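Werkstattbuch, August

Eintrag 1 - Anlass

Reklamation aus der Abfüllung bei Cakero: Etiketten lösen sich an den Kanten, vor allem nach der Lagerung im Kühlraum. Betroffen sind Gebinde mit dem Dispersionsklebstoff Fultix, Charge nach dem letzten Lieferantenwechsel beim Papier. Das alte Papier kam von Løken, das neue ist laut Datenblatt etwas schwerer und stärker geleimt. Die Leimung ist der erste Verdacht: geringere Wasseraufnahme, also längere offene Zeit und langsameres Abbinden.

Alois Kälin hatte im Vorgespräch auf den Untergrund getippt (Trennmittelreste auf dem Lack). Beides wird geprüft, aber getrennt. Glatte lackierte Flächen nehmen kein Wasser auf, das Abbinden läuft dort allein über das Papier.
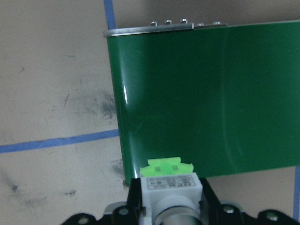 Eintrag 2 - Probenvorbereitung

Prüflinge: lackierte Bleche, Format wie beim letzten Versuch. Reinigung mit Isopropanol, fusselfreies Tuch, danach Ablüften bei Raumtemperatur. Die Hälfte der Bleche bleibt ungereinigt als Vergleich.

Klebstoffauftrag mit Spiralrakel, Nassschicht 58 µm. Auftragsmenge stichprobenweise durch Wägung kontrolliert. Zwei Bleche aussortiert, Auftrag am Rand zu dünn. Rakel danach gewechselt, alte Rakel hat eine Riefe und kommt nicht zurück in die Schublade.

Papierstreifen längs zur Faserrichtung geschnitten, Breite 25 mm. Quer geschnittene Streifen erst im zweiten Durchgang. Anrollen mit der Handrolle, einmal hin und zurück, kein zusätzlicher Druck.

Klima im Prüfraum laut Schreiber stabil. Abbindezeit bis zur Kühllagerung: 19 Stunden. Kürzere Zeiten sind in der Abfüllung zwar üblich, für den ersten Durchgang soll der Klebstoff aber sicher durchgetrocknet sein.

Der Fultix-Kanister war bereits angebrochen, Datum der Öffnung fehlt auf dem Etikett. Viskosität deshalb vor Beginn gemessen, Wert innerhalb der Spezifikation. Trotzdem für den Wiederholversuch ein frisches Gebinde bestellen.
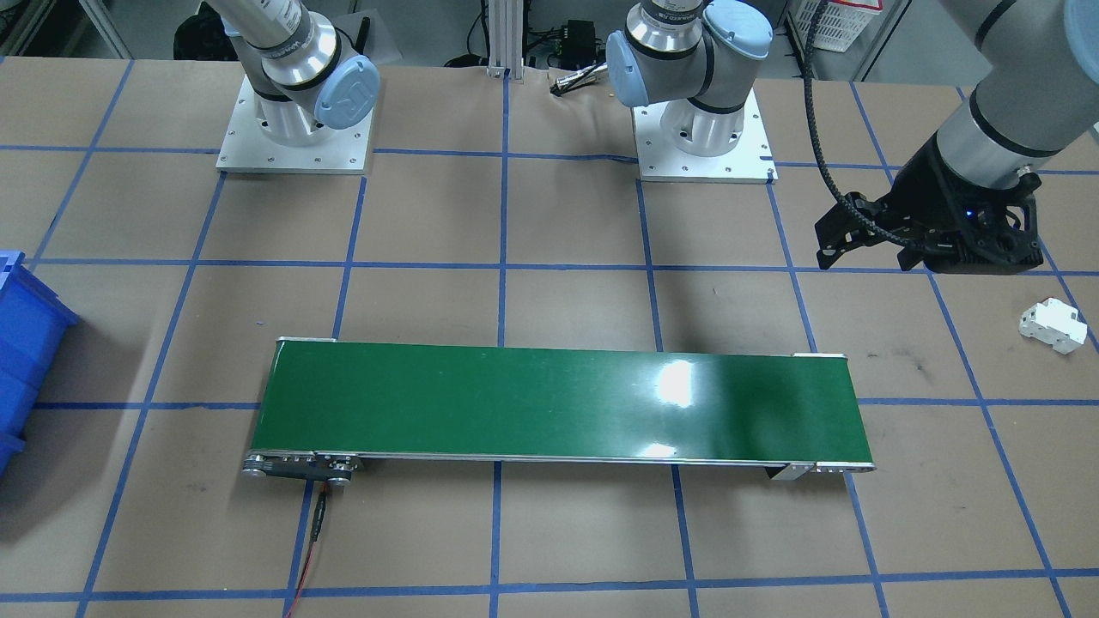

Eintrag 3 - Schälversuch 90°

Prüfmaschine mit kleiner Kraftmessdose, Nullpunkt vor jeder Serie neu gesetzt. Auswertung über den mittleren Bereich des Schälwegs, Anfang und Ende verworfen.

Altes Papier, gereinigt: durchgehend Faserausriss, Klebfuge also fester als das Papier. Schälkraft damit nur als Mindestwert brauchbar.

Altes Papier, ungereinigt: ebenfalls Faserausriss, an zwei Streifen kleine Stellen mit Adhäsionsbruch. Kein Muster erkennbar.

Neues Papier, gereinigt: gemischtes Bruchbild. Am Rand Adhäsionsbruch zur Lackseite, in der Mitte Faserausriss.

Neues Papier, ungereinigt: überwiegend Adhäsionsbruch. Klebstofffilm bleibt geschlossen am Papier, Lack darunter blank.

Nach Kühllagerung bei 4 °C verschiebt sich das Bild beim neuen Papier weiter zum Adhäsionsbruch, beim alten kaum. Die Randablösung aus der Reklamation lässt sich damit im Labor nachstellen. Kälins Vermutung zum Untergrund ist nicht vom Tisch, erklärt aber den Unterschied zwischen den Papieren nicht.

Offen: Einfluss der Wölbung. Ebene Bleche unterschätzen die Rückstellkraft des Papiers, am runden Gebinde zieht die Kante dauernd nach außen. Beim schwereren Papier wirkt das stärker. Für den zweiten Durchgang Rohrabschnitte aus dem Lager Zoltgate anfordern, gleicher Lack.
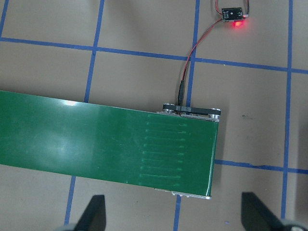 Eintrag 4 - Nächste Schritte

Wasseraufnahme nach Cobb an beiden Papieren messen, Prüfzeit 60 s. Bisher liegt nur der Datenblattwert vor.

Auftragsmenge variieren, zwei Stufen nach oben. Bei zu viel Klebstoff wellt das Papier, Grenze notieren.

Quer geschnittene Streifen mitführen. In der Abfüllung die Laufrichtung der Etiketten erfragen; falls die Fasern senkrecht zur Gebindeachse liegen sollten, ist der Rand anders belastet als bisher angenommen.

Restbestand altes Papier: rund 273 Bogen, im Klimaschrank unten, nicht für andere Versuche verwenden.

Rohdaten liegen im Projektordner unter Cakero, Bruchbilder der Streifen eingeklebt in Mappe 2. Rückmeldung an Kälin nach der Cobb-Messung, vorher keine Aussage zum Klebstoff.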